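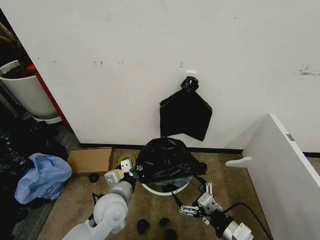
How a Trash Bag Fits a Bin
A trash bag is a tube of thin plastic film, sealed at one end. The sealed end is the bottom. The open end is the mouth. When a bag is used inside a bin, it is called a liner.

What the film is made of
Most trash bags are made of polyethylene. Its molecules are long chains, and one chain can have 2,000 links or many more. Long chains tangle, and tangled chains can stretch a little before they tear. Black bags get their color from a powder called carbon black.

Why the mouth folds over
The mouth of a liner must be wider than the rim of the bin. The extra film folds down over the outside, where it forms a cuff. Friction between cuff and rim holds the bag up. With no cuff, the first heavy item can pull the whole bag to the bottom.

Trapped air
A new liner often puffs up. Air is caught between the film and the wall of the bin – it has no way out once the cuff is tight. Lift one side of the cuff, press the bag down gently, and fold the cuff back.
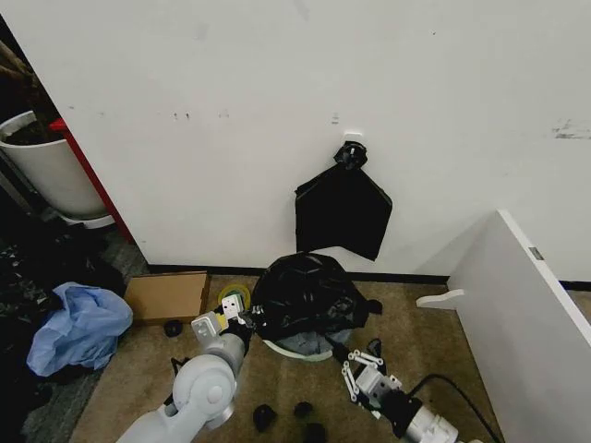 Words by the Conelau Young Readers desk | Home Science, part 21

The bag on the wall hook shows how film behaves without a bin. It hangs nearly flat, gathered at the top, and one lower corner comes to a point. The liner at floor level bulges above the rim, and its creases shine where they catch the light.

Words to know
Liner: a bag used inside a bin.
Rim: the top edge of the bin.
Cuff: the part of the liner folded over the rim.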